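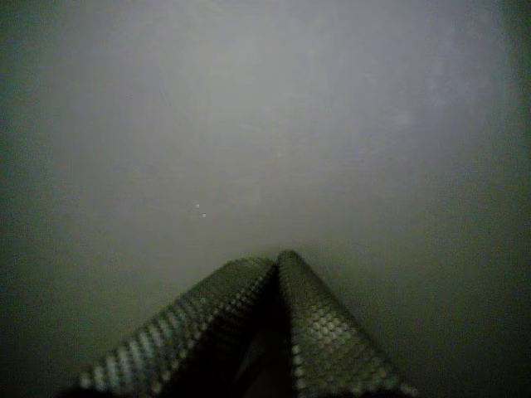
Can a machine do the chores yet? Page 3

benchdog73
Going back to the first post. I've been hearing "next year" since I started in the shop, and I still sweep my own floor. Show me one that folds a fitted sheet in somebody's real laundry and I'll shut up.

Tharun Subramaniam
Depends what you call a chore. Kotian has one loading the same tray into the same washer all shift and it does fine.

benchdog73
Same tray, same washer. That's a jig with a motor on it. My kitchen has a different mess every night.

rilov_fan
You lot said the same about robot vacuums.

benchdog73
Mine eats socks. Next.

Sota Hirose
I'm on the fence. The small two-arm rigs are cheap enough now for a dining room. Person stands behind with a controller in each hand, arms sit on the table facing each other. My worry is that you've still got a person doing the work, plus cables everywhere.
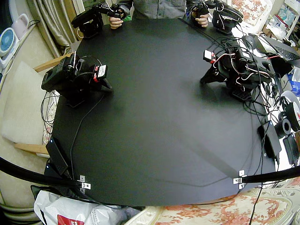

Re: what would change your mind?

Tharun Subramaniam
Driving them by hand is how they learn, Sota. Nobody plans to leave it that way.

Sota Hirose
Sure, but how many goes before it can put away a mug it hasn't met? I sat through a demo in Ploltemville in November. It tried 19 times and got 9.

rilov_fan
9 is better than my teenager.

benchdog73
Your teenager doesn't need a power supply and a laptop beside the sink. I'd want to see a week of dishes, no edits – and no one holding the handles.

Tharun Subramaniam
Fair. I'd settle for an afternoon.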